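Notebooks > Textile Conservation > Skornville Workshop > November

Entries | Materials | Methods | Staff | Contact

Print this page | E-mail this page

November, afternoon session
Entered by Niall Swanson; read by Fergus Galbraith

Colorfastness trial, cotton lining cloth from the Kerr bequest. The purpose of the trial is to decide if the lining may be wet cleaned or must be surface cleaned only.

Test threads were taken from the inner seam allowance, where loss will not show. Each thread was placed on white blotter with two drops of deionized water and held under a 200 g weight for 30 minutes. The blue dye did not transfer. The brown dye left a faint stain at the second site and none at the first. The test at the second site is to be repeated with fresh blotter.
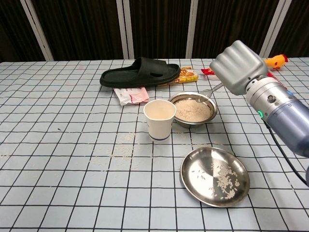
The detergent solution was then tried at the same sites. 555 ml was mixed, which is more than required; the remainder is labeled and stored on the lower shelf. Slight bleeding of the brown was noted at both sites. Rinsing did not clear it.

Decision: no immersion at present. The lining will be vacuumed through a screen at low suction. F.G. asks that the Hastero nozzle be used and that the setting be written on the treatment card.

Outstanding: 100 sheets of blotter to be ordered. The Gunutska sample book has not been returned to the cabinet and is needed for the thread match. pH of the rinse water still to be entered.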